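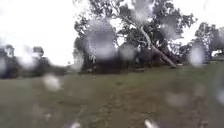 Before you buy a single board for a garden bench or a gate, it is wise to learn how to dry your own timber. I have done it for many years behind my house in Samstead, first with small pieces of apple and later with bigger stems. The wood can come from almost anywhere, if the owner agrees. A long pale limb that leans from the crown of a tree down to the grass, like the one at the right side of this group, is the sort of thing I would ask a farmer for. But please do not go under such a limb with a saw yourself. Let a tree surgeon bring it to the ground, and begin your work when it lies flat.

What you need

A chainsaw or a good bow saw, a bark spade, end sealer (I use Storine, but old wax paint does the same work), dry sticks for spacing, some heavy stones and a sheet of corrugated roofing. A moisture meter is useful. Mine is a cheap one and it is good enough for garden things.

Step 1. Cut to length

Cut the stem longer than your finished piece. I add 10 cm at each end, because the ends always crack a little and you will throw them away. Do not cut the wood short only to make it easier to carry. I did this with my first ash stem and I had nothing left for the long rails.

Step 2. Seal the ends

Do this on the same day. The water leaves the wood much faster through the ends than through the sides, and then the cracks come. Two coats, and let the first become dull before you put the second. Brush a bit over the edge onto the bark also.

Step 3. Take off the bark

Push the bark spade along the stem, away from your body. In spring the bark comes off in long strips. Wood that was felled in February is slower, and you will need patience. Under the bark live the beetles, so burn it or put it far from the stack.

Step 4. Saw or split

If you know somebody with a mobile sawmill, this is the moment. Griet Nijs cut my last oak into boards of 5 cm, and she left the centre of the tree out, where the wood moves the most. Without a mill you can split straight stems with wedges. Start at the thin end and follow the crack, do not force it to go where you want.

Step 5. Make the stack

Choose a place with shade and wind. Lay three beams on flat stones and check with a level that they are equal, otherwise your boards will dry with a twist. Then put a layer of boards, a row of sticks, again boards, and so on. The sticks must stand exactly one above the other. All sticks must have the same thickness, and they must be dry, or they leave dark stains which go deep.

Put the roofing on top with the stones on it. Leave the sides open. A plastic sheet around the stack keeps the water inside and you will get mould.

Step 6. Wait and measure

The old rule says one year for each 2.5 cm of thickness, so my oak boards needed two years. Softer wood goes quicker. Measure in the middle of a board and not near the end. Outside, in our climate, the number goes down to some 16 per cent and then stays there. For a bench or gate you can start at this point. For a table inside the house, bring the boards into a heated room for several weeks more, still on their sticks.

Write the date and the kind of tree on the end of every board with a wax crayon. After two winters all grey boards look the same.

Last changed: 17 October 2024. Thank you to Riet Claeys for the correction about the thickness of the sticks.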